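Feb 12, 2020

Ash glaze, second batch. Opened the kiln this morning and I'm so pleased I've been walking round with a tile in my pocket. The Gumcombe ash works! It runs a lot more than the first batch did, and it breaks over edges into a lovely toffee brown, with green pooling wherever it gets thick enough. I'd half written it off after December, when everything came out like dried mud.

What changed: washed the ash this time. 800 g of dry ash went into the big bucket, water on top, stirred, left overnight, poured off, and the same again until the water stopped feeling slippery. (Gloves! The first soak is properly caustic and I still caught my wrist.) Then through the 60 mesh while still sloppy. The charcoal bits float, so skim those first or they clog the sieve and you stand there swearing at it. Dried the lot on a plaster slab and it came off in flat biscuits that crumble beautifully.

Mix was equal parts ash, feldspar and the Wultari ball clay by dry weight, water by eye to single cream. Next time I'll measure the water. "Single cream" at the start of the afternoon was nearer custard by the end, and you can see it on the tiles I dipped last.
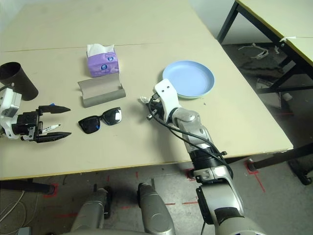 Tiles are marked on the back in iron oxide, one stroke for a single dip, two for a double, and a cross for the ones brushed. Single dip is thin and a bit dry on the flat but nice on the throwing rings. Double dip is the one to chase. Brushed looks streaky, though the streaks follow the slope of the tile and I can imagine that being gorgeous on the shoulder of a jar.

Running: the double dips travelled most of the way down and one reached the biscuit clay pad underneath. Glad I put pads under everything. Anything tall needs a bare foot, wider than I'd normally leave, and probably a catcher ring too. The shelf survived with one glassy spot near the back which ground off quickly.

Firing notes. The Harawira kiln is still uneven, hotter at the bottom, and the cones agree with the tiles for once. Bottom shelf cone flat on its face, top shelf cone only just nodding. The top shelf tiles are more matt, with a fine sugary surface. I like them a lot! Wouldn't eat off them. Held for 20 minutes at the top and let it drop on its own. I want to try a slower cool down next, with all else the same, and see if those sugary crystals grow on the bottom shelf as well. 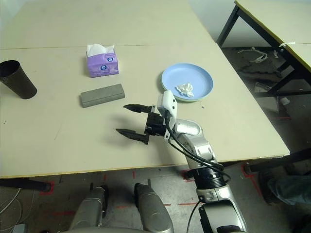

Now, blue. Everyone who has handled the tiles asks whether the same base will go blue, and I'd love to know too. The Kusomach recipe cards suggest a touch of cobalt carbonate plus a little rutile in an ash base, and their sample is a strong inky colour that swallows all the breaking and pooling. I'm after something much gentler. The round light blue plate on the table is the sort of shade I mean, soft enough that a raised rim would still get the toffee edge if the glaze thins over it. So start with barely any cobalt and creep up. Line blend, same clay body, same double dip, all on the middle shelf so the kiln can't muddle the answer.

Ash stock: two lidded tubs washed, one sack unwashed. The unwashed sack has a different smell and is greyer, so it may have come from another stove. Keep it apart and test it by itself before it goes anywhere near the good stuff.

To do before the next firing:

- make up 2000 ml of the base, and write down the water this time
- more test tiles, with a ridge pressed in so there's an edge to break over
- fresh cones for all the shelves
- wash out the 60 mesh, there's dried ash in the rim again
- try one small bowl, double dipped inside, single outside, on a pad

The bowl is pure impatience, but I want to see what the green does when it has a proper well to sit in.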